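Reading Corners for Waiting Rooms – Progress Report to the Pliroscombe Fund
Prepared by Perihan Yurt, project coordinator

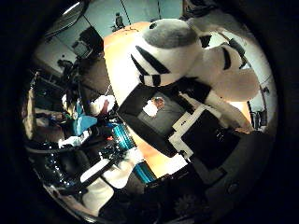
Reading time: 2 min

Dear Mr. Panagiotou,

With this report I inform you about the work until the end of February. The project places small shelves of children's books in the waiting rooms of health clinics in Watitz and in the villages nearby. Your grant of 4000 euros covers the books, the shelves and part of the transport.

Until now 19 clinics have signed the agreement with us. The clinic in Terer signed last, after a long discussion on where the shelf can stand without blocking the door for wheelchairs. We finally agreed on the wall beside the reception desk. Each clinic receives 60 books, in two deliveries. The first delivery is finished everywhere except in Lukumay, where the building is closed for repair of the heating. The director there expects to open again in spring and we keep their boxes in our storage.

We had one difficulty with the suppliers. The board books for the youngest children came with weak binding, and many lost pages in the first weeks. The printer accepted the complaint and will replace them without cost, but the new copies are late. For this reason we have moved the second delivery by one month.

The nurses tell us that parents read aloud more than we expected, also to children who are not their own. Several clinics asked for books with few words, and for books in two languages. We would like to use the money left from transport for this – please let us know if the fund permits such a change.

A few families have offered soft toys for the corners. We leave this decision to each clinic, as the rules for cleaning are different.

The table of expenses is attached with the receipts. The receipt for the shelf brackets is missing and I have asked the shop for a copy.

With kind regards,
Perihan Yurt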